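Search the log Type a keyword Go

Render queue stops part way through overnight jobs, no error shown
Mon 1 July
By the Virna support desk

Status: closed, with one item left open (see the end)
Affects: Ravex queue manager, all render machines in the Thepsuriya office
Does not affect: single frames sent from a desktop

Reported problem

The Seta job was sent to the queue at close of day as 4,000 frames. In the morning the queue page said "Running" with a green mark next to every machine, but the last finished frame was 251. The machines were switched on and idle. There was no error in the Ravex window and no email had gone out. Restarting the queue manager made the job carry on from frame 252, and it stopped again a few hours later.

The same thing had happened twice the week before on smaller jobs. Both times it was put down to somebody logging out of the queue machine, so no ticket was raised.

First checks

Disk space on the share: plenty free.
Licences: all present, none expired.
Power settings on the render machines: sleep is off, screens blank after ten minutes as normal.
Windows updates: none installed overnight.
Network switch: no ports down, no errors on the counters.

We sent a short job of 300 frames during the working day to see if it would stop. It finished without trouble. We sent it again in the evening and it stopped. That gave us something to go on, as the files, the machines and the settings were the same both times.

Second round

The Ravex log on the queue machine is set to "Summary" when it is installed. At that level it writes a line when a job starts and a line when it ends, and very little in between. We changed it to "Full" under Options, Logging, and restarted the service. Note that the change does nothing until the service is restarted, and the window doesn't tell you so.

With full logging on, the evening test gave this, over and over:

lease renew sent
lease renew sent
lease renew refused, stamp out of range
worker held, waiting for lease

Each render machine takes a lease on a block of frames and has to renew it every few minutes. The queue manager had been refusing the renewals. A machine that is refused goes into "held" and waits for a new lease, and the queue page counts "held" as "Running". So every machine was waiting and the page stayed green.

We sent the test job again from a different desktop account, in case it was a permissions matter on the share. Same result. We also took the oldest machine out of the pool and ran without it. Same result.
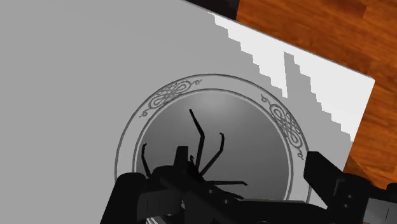
"Stamp out of range" points to the clocks. We opened a command prompt on the queue machine and on each render machine and compared them. In the daytime they agreed to within a second. At nine in the evening the queue machine was more than five minutes ahead, and by the next morning it was back in step with the others.

Cause

The queue machine was moved on to the new virtual host in December. It has been taking its time from two places: the office time server, like everything else, and the virtual host underneath it. The host was not pointed at the office time server and its own clock was fast. While people are working, the office server corrects the queue machine often enough to hide the problem. In the evening the backup job starts, and the backup pauses and resumes every virtual machine on that host. On resuming, the queue machine takes the host's time. Ravex then sees renewals arriving with a stamp that is too old and refuses them.

We don't have a full answer for why it only began to show last month. The backup window was moved earlier in June, from the small hours to the evening, and before that most jobs would have been finished by the time it ran. That fits, but we haven't moved it back to prove it.

Fix

1. On the virtual host, set the time source to the office time server and check that it has taken.
2. In the settings for the queue machine, untick "Synchronise time with host".
3. On the queue machine, run w32tm /resync, then w32tm /query /source. It should give the name of the office server. If it says "Local CMOS Clock", step 2 has been done but the time service needs a restart.
4. Restart the Ravex service.
5. In the queue, select the stalled job and choose Release Leases. Don't choose Reset. Reset throws away the record of finished frames and the job begins again at frame 1.

One of us did choose Reset on the first attempt and 700 finished frames were rendered a second time. The files on the share were fine, and could have been kept by ticking "Skip existing" before starting.

Result

The evening test was run on three nights with the backup left on. It finished each time. The Seta job was then released and ran to the end. A spot check of the frames either side of each stop found no missing or half-written files.

The log level has been left on "Full" for now. The log file grows quickly at that setting, so it will be put back to "Summary" once the next long job has been through.

Still open

The queue page should not show a held machine as running. We have asked the Ravex people whether there is a setting for this. Until they reply, look at the "Last frame" column and compare it with the clock on the wall. If it hasn't changed for half an hour on an ordinary job, open the machine list and look in the right-hand column, where the word "held" does appear if you widen it.

Comments (5)

nightshift_2
Had the same "stamp out of range" line on ours. No virtual machines here, it was a flat battery on the motherboard. Clock was fine until somebody turned it off at the wall over the weekend.

greenbank
Does Release Leases work if the job is paused? It's greyed out for me.

Virna support desk
It has to be un-paused first. Resume it, wait until it shows "Running", then release. We'll add that to step 5.

greenbank
Worked, thanks.

tall_order
Please could you also say where the full log is kept? I've turned it on and can't find the file. The one in the install folder is still the short one.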